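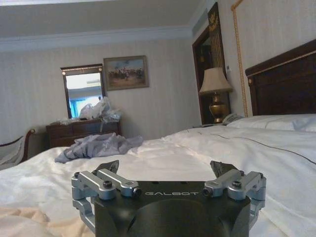
Did the reminder letters get more people to bring back overdue library books?

We can't say so with a straight face. Returns went up after the letters went out in September, but they also went up at the branch that sent none.

Progress report to the Magbanua Fund
Prepared by Annelore Kuhlmann, Prulloritz Library District
25 November 2021

What we were paid to do

The grant covers a trial of friendlier overdue letters at the Mosent branch, with the Vosteo branch left alone for comparison. The old letter was a printed form with the fine in bold type. The new one names the book, says that the fine will be dropped if it comes back, and gives the opening hours. We agreed to mail up to 4,000 of them in the first round.

What was done

We mailed 3,462 letters. The shortfall comes from addresses that were plainly out of date, and from households with several overdue items, which got one letter instead of a stack. Printing came in under budget and postage went over, so the two come close to canceling out.

Staff at both branches kept a tally sheet at the desk. I have gone through the sheets and I don't trust all of them. On 13 of them the column for "mentioned the letter" was left blank, and a blank could mean that no one mentioned it or that the person on duty was too busy to ask. I have left those sheets out of the tally. Putting them in as zeros would make the letters look worse, and guessing would make them look better.

What we think we know

More books came back to Mosent after the mailing than before it. I was ready to be pleased about this until the Vosteo sheets came in showing much the same rise. School started in the same stretch, and families clear out bedrooms and backpacks when school starts. Vosteo also got its evening hours back, which muddies things further. A comparison branch is only useful if it holds still, and ours didn't.

The desk staff like the new letter. They say people are less angry at the counter, and I believe them, but we never wrote down how angry people were before. I would ask the Fund not to quote this as a result.

One claim in our application needs correcting. We wrote that dropping fines "pays for itself" through recovered books. That line came from a conference talk, and I haven't been able to find the numbers behind it. Our own replacement costs are recorded by the year, so we can't test it yet. I should have caught this before the application went in.

Problems

Some letters reached people who had already returned the book. The overnight update from the catalog had failed and the mailing list was pulled anyway. We heard from four families and apologized to each. The list is now checked by hand the morning it goes to the printer — slow work, but it has to be done.

Next steps

The second mailing should go to half the overdue households at each branch, picked by lot, with the other half getting the old form. This costs no more than the present plan and would give us a fair comparison inside each building. It does mean changing the terms of the grant, and we need your written approval before the list is drawn.

If the Fund would prefer to stick to the original plan, we will carry it out as agreed, though I would expect the final report to read a lot like this one.

The spending sheet and copies of both letters are attached.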